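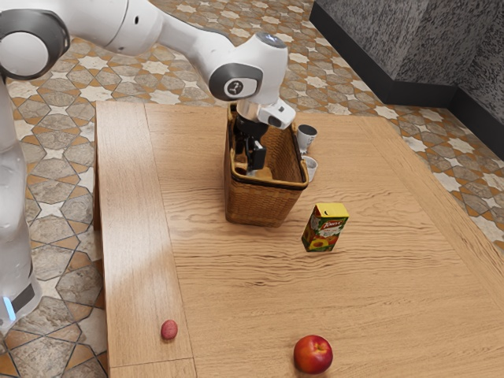
*Cesto de vime em cima da mesa de madeira clara.*

# Como limpar e recuperar um cesto de vime velho

Tenho um fraquinho por cestos de vime, confesso. Trago-os de feiras, de casas de família, uma vez até da beira de um contentor (estava bom, juro!). E quase todos chegam cá a casa no mesmo estado: pó até ao fundo da trama, uma ou outra vara partida e aquele cheiro a arrecadação que se agarra a tudo. O último veio da feira de Grendby, custou-me 9 euros e foi ele que me convenceu a escrever isto de uma vez, depois de me perguntarem tantas vezes como faço.

Não é difícil. Leva dois dias, mas quase tudo é tempo de secagem.

## O que vou buscar ao armário

- aspirador com a escova macia
- um pincel seco, dos de pintar paredes, já velhinho
- uma escova de dentes reformada
- sabão neutro
- vinagre branco
- óleo de linhaça cozido
- panos de algodão que possam ir para o lixo
- cola branca de madeira e molas da roupa

O sabão que uso é o Ditedano, em barra, ralado para água morna. Já usei detergente da loiça e também serviu, só fez espuma a mais e passei uma eternidade a enxaguar.

## Primeiro, o pó

Cesto virado ao contrário, duas palmadas no fundo (na rua, por favor!) e depois o aspirador na potência mais baixa. O pincel entra onde a escova não chega, sobretudo na borda e à volta das asas. Eu demoro-me aqui, porque pó molhado vira lama e a lama dentro do vime é um castigo.

## A lavagem

Um litro de água morna, uma colher de sopa de sabão ralado, outra de vinagre. Molho o pano, torço bem e vou passando por secções, sempre no sentido das varas. Nos cantos encardidos, escova de dentes.

Se o cesto for de vime sem verniz e estiver mesmo seco, daqueles que estalam quando se lhes pega, dou-lhe um duche rápido de água limpa no fim. O vime bebe um bocadinho e fica mais flexível, o que dá imenso jeito para o passo dos arranjos. Cestos de papel entrançado ou com fundo de cartão NÃO vão ao duche. Perdi um assim e ainda me custa.

Quanto ao bolor: vinagre e água em partes iguais, borrifador, dez minutos, escova. Se voltar a aparecer, repito. À terceira desisto e passa a vaso de jardim.

## Endireitar e colar

Com o vime ainda húmido é a altura de corrigir a forma. O meu de Grendby estava todo descaído para um lado, então enchi-o de toalhas enroladas, apertei com uma fita à volta da barriga e deixei estar até ao dia seguinte.

As varas soltas enfio-as outra vez na trama com a ponta de uma agulha de tricô. As partidas espero que sequem e só depois levam um pingo de cola e uma mola da roupa por cima. Se faltar um pedaço inteiro, compro vime para remendos: o da Dristarero vem em molhos de 100 gramas e um molho já me deu para vários cestos. Fica de molho em água morna meia hora, mais se for grosso, até dobrar sem partir.

## Secar

À sombra e com corrente de ar. Ao sol direto racha, e perto do aquecedor também. No inverno dou-lhe mais um dia inteiro. Em maio, com as janelas abertas, de um dia para o outro está pronto. Para confirmar, meto a mão no fundo, na parte de dentro, que é sempre a última a secar.

## O óleo

Uma camada fininha de óleo de linhaça, com pano, e tiro o excesso passados quinze minutos. A cor aquece logo, é a minha parte preferida! Se o cesto for para pão ou fruta, salto o óleo e forro-o com um pano de cozinha lavado.

Atenção aos panos sujos de óleo: amarrotados num canto podem mesmo pegar fogo sozinhos. Estendo-os abertos lá fora até endurecerem e só então vão para o lixo.

## Algumas coisas soltas

Cestos pintados: só pano húmido, sem vinagre e sem óleo. Se a tinta estiver a lascar, escovo e dou tinta nova à base de água, em camadas finas. Usei a Hinds num branco sujo e cobriu bem à segunda demão.

Asas de couro: tapo-as com película aderente antes de lavar o resto.

Para a manutenção, pincel seco de vez em quando e um pano húmido quando a casa está muito seca. O meu cesto das mantas vive assim há anos, e a única vara que lhe troquei foi culpa do gato.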